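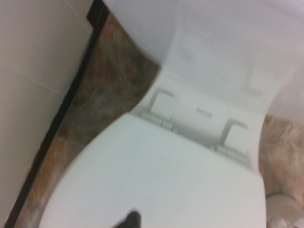 Lid closed, looking down towards the hinges.

Folo Toilet Seat Hinge Set

Product code: 449
Sold as: one pair, with all fixings
Finish: brushed or polished

Most people who ring us about a wobbly toilet seat have already made up their minds to buy a new seat. Quite often they don't need one. The seat itself is perfectly sound and will go on for years, and it's the hinges underneath that have given up - a stripped thread, a perished washer, or a pin that has worn itself thin from being lifted and dropped several times a day. We have been selling the Folo set since the shop was a single counter at the front of the Brelomico yard, and it is still the one we reach for when somebody comes in with a carrier bag of rusty bits and asks if we have anything like it.

What comes in the box

Two hinge bodies, two long bolts, two wing nuts, four rubber washers, four short screws for the lid and a folded sheet of instructions with good clear drawings. The rubber washers go on either side of the china, so please don't throw the spare-looking ones away! We get a fair few calls about that. If you do lose one, we keep them loose in the drawer and will pop a couple in the post for the price of a stamp.

Will it fit my pan?

Very probably, but do measure first. Lift the seat, find the two holes at the back of the pan and measure from the middle of one to the middle of the other. The Folo plates slide a little each way, so you needn't be exact to the last hair. If your pan is an old one with unusual holes, or one of those boxed-in types where you can't get a hand underneath, you will want the top-fix version instead (code 536), which tightens from above with an ordinary screwdriver.

The set is happy with wooden seats and most solid plastic ones. It isn't suitable for soft-close seats, as those have their own dampers built into the hinge and need parts from whoever made them. We stock dampers for the Renaud and Nutilska seats, and if yours is something else, send us a photo of the underside and we'll have a look through the catalogues for you.

Fitting

You can do this on your own in the time it takes to boil a few eggs, though the first job is always the slow one, getting the old nuts off. If they have seized, a drop of penetrating oil left overnight works wonders. Wrap a cloth round the spanner so it doesn't knock the china. Give the back of the pan a good clean while the seat is off (you'll be glad you did) and dry it well before the new washers go down.

Put both bolts in loosely, drop the seat into place and shuffle it about until it sits square over the bowl. Then tighten each side a bit at a time by hand. Please don't use a wrench on the wing nuts. Hand tight is plenty, and a cracked pan is a dear mistake.

Go back after a week and give them another small turn. The rubber beds in with use and the seat can feel a touch slack until you do.

Looking after it

Warm water, washing-up liquid and a soft cloth. Thick bleach left standing round the hinge will dull the finish, and the cream cleaners with grit in them will scratch the polished one. Leave the lid up for a while after using anything strong so the fumes can get away from the metal.

From a customer

"I look after the lavatories at our village hall and two chapels besides, and I've fitted over 52 pairs of these. The only ones I have had back off were on a pan that was being changed anyway. I do wish the instructions were in bigger print." - Huw Sayce

We have passed the remark about the print on to Folo, and larger sheets are promised for the boxes arriving in July.

Ordering

In stock, both finishes. Top-fix version (536) usually in stock, polished only. Trade boxes are listed separately under code 900. Returns are welcome if the bolts are unused and the washers are still in their bag.

Page last updated 2019-04-09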